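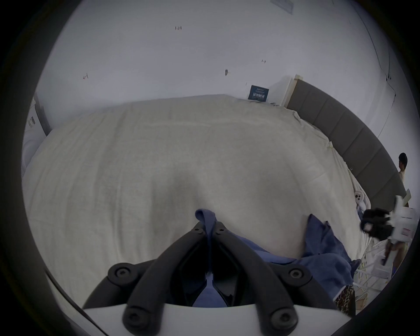
*Blue cloth on the bed, one corner up.*

**Re: Physio hours at the Bretgate clinic**

**steltine82:** Has anyone done the knee program at Bretgate? My referral covers 6 visits and the Flirkness place has a three-month wait.

**gravelroad:** Did it in September. Good physio, mostly home exercises. Parking is terrible.

> mostly home exercises

**keane_123:** That was my problem with it. I wanted hands-on treatment and got a printed sheet.

**gravelroad:** Disagree. The sheet did more for my knee than massage ever did.

**steltine82:** Thanks, both. Booked the assessment, will ask about hands-on time.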